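June 2023
by Stela Matei

Up at six again, not on purpose. The blackbird that lives behind the shed has decided that our bedroom window is the best place to practice, and once he's going there is no point lying there arguing with him. So I made coffee and sat on the back step in my robe and thought I would write some of this down before the week runs away from me, because I promised myself in February that I'd keep this diary going at least until the allotment was in order, and the allotment is nowhere near in order.

The big news is that the peas are in. I mean in as in coming in, in bowls, in colanders, in my good salad bowl that I don't let anybody use. I picked 808 pods yesterday. I know the number because Prirnov, my neighbor on the next plot, bet me a jar of his pickled peppers that I wouldn't break 500 off one row, and he stood there with a clicker from his old bus company and clicked every single one as it went into the bucket! I now own the peppers. He handed them over without a word and then went and watered his leeks for a very long time.

The variety is Omik, which my aunt used to grow, and which I had to send away for because the garden center in Tristetbridge only had two kinds and both were the flat ones you eat whole. Omik is a shelling pea, old-fashioned, long pods, and the vines go up past my shoulder if you let them. I let them. I used hazel sticks this year in place of the netting, and I will never go back. With netting you spend half of July picking dead vine out of little plastic squares. With sticks you pull the whole thing down and burn it or chip it or throw it behind the compost heap and pretend you'll deal with it later (guess which one I do).

I started them in lengths of old gutter on the windowsill, and then slid them out into the trench in one long piece, roots and all. The first gutter went beautifully. The second one I tipped too fast, and the peas went in as a kind of heap, and I had to untangle them with a fork while it rained down the back of my neck. Those are the ones at the shed end. They caught up fine, so I don't know why I got so upset.

What I wanted to write about, though, was the shelling. I had forgotten how much I like it. We did it on the back step last night, the two of us, with the radio on low and a bucket between our feet for the empties. There's a rhythm once you get going. You press the seam near the stem end with your thumb, it pops, you run the thumb down, and they rattle into the bowl. Some of them shoot off across the patio. I found one in my slipper this morning.

Luca is useless at it, by the way. He eats one for every one he puts in the bowl, and he picks the smallest pods, the ones that should have had another few days, because they're sweeter. He's right that they're sweeter. That isn't the point.

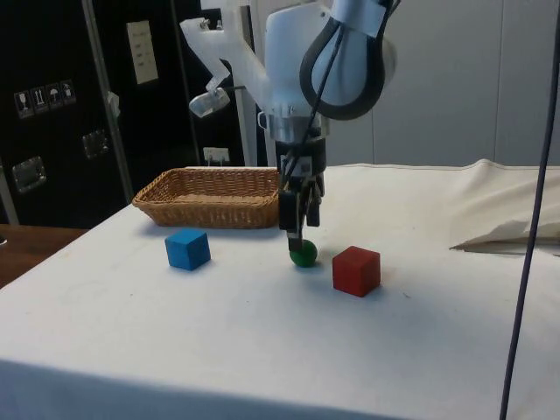

Something small, round and green, very much on my mind this week.

We ended up with three freezer bags and a big bowl for eating now. I blanch them for one minute and then into cold water, and then I spread them on a tray so they don't freeze into a brick. My mother never bothered with the tray. She had a special hammer. I can still hear it on a winter evening, bang bang bang on the kitchen counter, and then the peas would go into the pot in lumps with the frost still on them, with a spoon of flour and a lot of dill. I made that for supper last night with the fresh ones and it wasn't the same. I think it needs the hammer.

Anyway. The rest of the plot. The potatoes look good from the top, but that tells you nothing. I scraped around under one plant with my fingers and felt something the size of an egg, so I covered it back up and patted the soil and said sorry. The beans are sulking. I put them out too early, same as last year, same as the year before, and they went yellow and just stood there. Two of them have started to climb in the last few days, and the rest are thinking it over. The strawberries have been got at by something with better timing than me. Every time I go up there to pick the red ones there's a row of green ones and a few stalks.

And the onions have rust, or what I think is rust. Orange dusty spots on the leaves. Prirnov says it's nothing, they'll size up anyway. Mrs. Surdu from the corner plot says pull the lot before it gets to her garlic. I like them both and I'd like to keep on liking them both, so I took off the worst leaves and carried them home in a bag and said nothing to either one.

Mrs. Surdu also gave me six zucchini plants. I did not ask for six zucchini plants. I already have two, and two is too many for a house where only one person will eat them. But she had them all potted up and she'd carried them over in a tray - and her knee is bad - so of course I took them and said how lovely. Four are in the ground now at the far end where the rhubarb died. The other two are on the front wall with a note saying please take. They've been there since the start of the week. One of them has a flower.

It's been so dry. I carried water up from the tank last night until my arms shook, and the soil just drank it and went pale again. The tank reads low. There's talk of a rota for the hose, and I can already tell you how that will go, because there was a rota for the wheelbarrow and it ended with a padlock. I've been putting grass clippings around everything to hold the damp in. It smells like a school playing field up there, which I love. The slugs love it too, I suppose, but I haven't seen many. Too dry even for them.

I should write down the money side, since I said I would. I spent 613 on the plot last year if you count the new shed door and the fork and the seeds and the manure, and I felt a bit sick when I added it up. This year I'm trying to be better. The hazel was free (from the hedge by the rail bridge, we were told to help ourselves), the gutters came out of a dumpster, and I saved my own beans. The peas I had to buy, but I'm leaving the last yard of the row to dry on the vine so I'll have seed for next spring. I've tied red wool around those ones so Luca won't graze on them. He has been told. We'll see.

I want to get a second sowing in but I think I've left it late. They don't like heat, they get mildew, the leaves go white like somebody shook flour over them. My aunt used to sow again in midsummer in the shade of her plum tree and get a little crop in fall, just a bowl or two, for the pleasure of it. I don't have a plum tree. I've got the shady side of the shed, where I keep the broken pots. I could move the pots. I've been saying I'd move those pots since we got the plot.

Later - moved the pots. There was a toad under the big one! A proper fat one, the color of a potato, and he looked at me as if I'd walked in on him in the bath. I put the big pot back exactly how it was and moved only the others, so now there's a strip just wide enough for one gutter's worth of peas. I soaked the seed in a mug on the windowsill and told Luca very clearly that the mug isn't for drinking.

My thumbs are green, by the way. Truly green, down in the creases and under the nails, and it doesn't wash off. I had to hand over my library card this afternoon and I saw the girl look. I was quite proud.

Supper is peas again, with mint and the last of the ham, and one of Prirnov's peppers on the side. I tried a corner of one at lunch and had to go and stand in the yard. The rest of the jar is going to Mrs. Surdu, who can eat anything, and who might then take back a zucchini. Need to buy more freezer bags tomorrow, and string, and ask about the hose.

Comments

beanpole_annie
We tried the gutter trick this year too and I tipped mine out upside down. All of it. My husband had to go inside so I wouldn't hear him laughing. They still grew!

Plot Nine
It does sound like rust on the onions. Mine had it last summer and they were smaller but kept fine until after the new year. I wouldn't pull them yet.

Marguerite
The hammer!! My grandmother used a rolling pin. Dill and flour is how we had them too, with a bit of sour cream at the end. Try a pinch of sugar next time and see if that gets you closer.

oldforkhandle
If those two zucchini are still on the wall I can come by for the one with the flower.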